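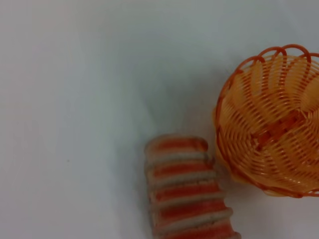
Wesel House Residents' Association
Minutes of the Household and Common Room Meeting
Held in the ground floor common room, July 3, 2020

Present: Halina Rutkowska (Chair), Urszula Gajewski (Secretary), Wojciech Sadowski, Spyros Karras
Apologies: Sławomir Cieślak

1. Minutes of the previous meeting
The minutes were agreed as a correct record, subject to one change under item 6, where "cupboard" should read "corner cupboard". The Chair signed them.

2. Matters arising
2.1 The missing key to the corner cupboard has been replaced. Mr Karras holds the spare.
2.2 The letter to Adamczyk regarding the rattling window has been sent. No reply had been received at the time of the meeting. The Secretary will write again.
2.3 The kettle was discussed at the last meeting and is not to be discussed further until the new socket is fitted.

3. Tables in the common room
3.1 Mr Sadowski reported on the condition of the white table. The surface is in good order and wipes down well, though small marks are sometimes left behind after craft mornings. Members were asked to look the top over in daylight before signing the room back in.
3.2 It was noted that hot dishes had been set directly on the tables on at least one occasion. Mats are kept in the top drawer and are to be used.
3.3 Mr Karras asked whether a cloth should be kept on the white table at all times. The Chair was of the view that a cloth would hide spills until they had dried. After discussion it was agreed that the table should remain uncovered, except at the summer tea.

4. Baskets
4.1 The Secretary introduced the proposal to use woven plastic baskets for the small items which at present collect on the window sill. The orange basket, with the spiral weave and the looped rim, was considered suitable. It can be rinsed under the tap, and its colour is easily found on a shelf.
4.2 Mr Sadowski preferred the lidded boxes sold by Clendo, on the grounds that an open basket gathers dust. The Secretary replied that lids had been tried before and had been lost within the month. Mr Sadowski asked that his preference be recorded.
4.3 There was some discussion of what the orange basket should hold. Bread rolls were suggested for the summer tea, with a clean napkin laid inside – the weave being open enough to let crumbs through. At other times it is to be kept for pegs, string and tape. Pens are excluded, as they slip out between the strands.
4.4 It was asked that the basket be lifted from underneath and not by the loops of the rim, which bend.
4.5 Agreed: that the orange basket be kept for common room use and a further two of a similar kind be bought, in any colour but white. Mr Karras to ask at Binik.

5. Storage shelves
5.1 The lower shelf is to be cleared before the summer tea. Members who have left jars, tins or plant pots there should remove them. Anything remaining will be moved to the cellar and kept until the end of July.
5.2 The Secretary will prepare labels for the shelf edges. Mr Sadowski asked that the lettering be larger than last time. Agreed.
5.3 The upper shelf is 78 cm deep and things placed at the back cannot be reached without the step. It was agreed that only folded tablecloths and the spare curtain should be kept there.

6. Summer tea
6.1 The Chair confirmed that the tea will go ahead in the courtyard, with the common room to be used in case of rain. Places will be spaced out and food served by one person at each table.
6.2 Paper napkins were bought in the spring and 328 remain. No more are needed.
6.3 Mr Cieślak had sent word that he is willing to bring the folding chairs up from the cellar – this was accepted with thanks.

7. Expenditure
The balance for household items stands at around 700 złoty. The cost of the two baskets is to be met from this sum. Receipts should be handed to the Secretary in an envelope with the item written on the front.

8. Any other business
8.1 Mr Karras reported that the tap in the common room drips when turned fully to the left. He will fit a new washer.
8.2 The Chair reminded members that the room book must be signed on leaving as well as on arrival.

9. Next meeting
To be held after the summer tea, on a date to be posted on the board by the front door.

Minutes taken by U. Gajewski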